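Section 3: Setting Up the Plela Faucet Filter

Read this section all the way through before you turn anything off. Most of the calls we get come from people standing at a shut valve with a toothbrush in one hand.

The Plela fits most bathroom and kitchen faucets with a threaded spout. It does not fit pull-down sprayers, faucets with a built-in light, or whatever that waterfall thing is that came with the house. If yours is one of these, see Section 7 (Returns), which is short and fairly painless.

3.1 What should be in the box

Filter body
Cartridge, sealed in foil
2 adapter rings, one brass and one plastic
3 rubber washers
Roll of thread tape
Warranty card

You need one washer. The spares are for when the first one goes down the drain. Close the drain first and you'll have spares for years.

3.2 Removing the old aerator

1. Close the drain or put a rag over it.
2. Shut off both valves under the sink. Clockwise is closed. If a valve hasn't been turned since the house was built, go slowly and stop if it starts to weep around the stem.
3. Open the faucet and let the line empty.
4. Wrap the aerator in a cloth and unscrew it by hand. Looking up at it from underneath, that's counterclockwise.
5. If it won't move, soak it in white vinegar and try again after lunch. Pliers come last, and only over the cloth.

CAUTION: Do not heat the aerator to loosen it. The plastic insert inside will melt, and then you own a faucet with a cork in it.

3.3 Choosing where it goes

The filter body hangs a little to the left of the spout, so check that side before you commit. A cup should still fit under the outlet. On a small vanity, the usual trouble is a soap dish or a mirror cabinet door that swings lower than you remembered. Open every door near the sink and see what it hits.

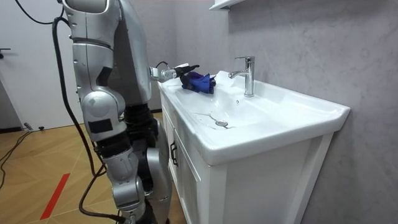 Figure 3-1. White sink vanity in a small bathroom.

If space is tight, you can turn the body toward the wall before the final tightening. The flow lever will then be at the back, where you'll find it by feel within a week or so.

3.4 Attaching the filter

1. Try both adapter rings dry. The right one spins on with two fingers. The wrong one goes on half a turn and then argues.
2. Wrap thread tape around the male threads, clockwise, three times. More tape does not make it more watertight - it just makes it lumpy.
3. Seat a washer flat in the adapter and screw the adapter onto the spout.
4. Take the foil off the cartridge. People do skip this. Drop the cartridge in, arrow pointing down, and close the cap until it clicks.
5. Screw the body onto the adapter by hand. Stop when it's snug.

NOTE: If you bought the Destamar cartridge for hard water, the arrow is on the base and not the side. We have asked them to move it.

3.5 First use

Open the valves slowly and run cold water through the filter for 14 minutes. The water will look gray at first from loose carbon dust. It's harmless but makes terrible coffee.

Then dry the joint with a paper towel and watch it. A drip at the adapter means the washer is crooked. A drip at the cap means it never clicked.

CAUTION: Cold water only through the filter. Hot water ruins the cartridge and voids the warranty, and Ermelinda Torres in our service department can tell from the cartridge.

Write the installation date on the warranty card and keep it somewhere other than under the sink. Cartridge replacement is covered in Section 4.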